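The mending room at Storkbridge

The hall behind the library in Storkbridge has a long table, good windows on the north side and a cupboard full of other people's leftover wool. Upendo Swai has run a darning and visible mending class in it for eight years. She charges a small fee, supplies the needles and asks people to bring something they would otherwise throw out.

Most bring socks. A few bring a jumper with the elbow gone, and one woman brought a blanket that had been through three households and a dog. Swai put that one aside for the second term, when students have learned to weave a patch that lies flat.

She learned to darn from an aunt and learned it again, properly, when she worked in the alterations room at Mercado, a department store in the next town. The room did hems and zips all day. Knitwear was sent back to the customer with a note saying it couldn't be repaired. Swai started taking the odd cardigan home to see if that was true. Usually it wasn't.

Her method is slow. The hole is left as it is, with no trimming, and a row of running stitches goes in well outside the worn area, where the fabric still has some strength. Then come the long threads in one direction, close together, and the weaving across them. She tells beginners to leave a small loop at each turn so the patch can shrink in the wash without puckering.

Colour is up to the student. Swai's own work tends towards mustard and a dull green, but she doesn't push it. Some people want a grey sock to stay grey. Others come in with orange and leave with a heel that can be seen from across the street.

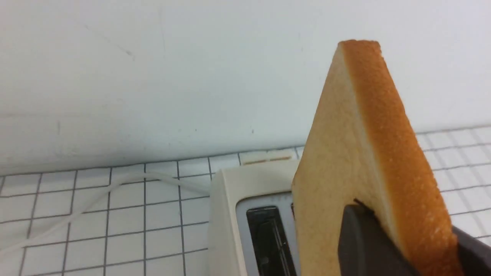 The wool matters more than the colour. She uses a fine two-ply from Sturik, a small mill that sells it on cards, and says anything thicker makes a ridge under the foot. For cotton she splits embroidery floss. She has tried the synthetic mending yarns and found they wore through the fabric beside the patch, so you ended up with a neat darn and a new hole next to it.

Swai keeps a record of every repair finished at the table. It is a school exercise book with a line for each item, the yarn used and whether the owner has been back with the same piece. The count stands at 471. She would like to see how the early ones are holding up and has asked former students to bring them in this April, worn or not.

There is also a plan for a second group at Tolberg, where the hall is bigger but the light is poor. Swai went to look at it one afternoon at four and could hardly see her own stitches. If lamps can be found, it will start with machine darning, which she teaches less often. It's quick and strong and good for work trousers - knees especially - though it leaves a stiff patch that some people dislike.

At the end of each session the needles are counted back into their tin. There should be 100. Last term it was usually 98, and the missing ones tended to come back the following week, still threaded, in the toe of a sock.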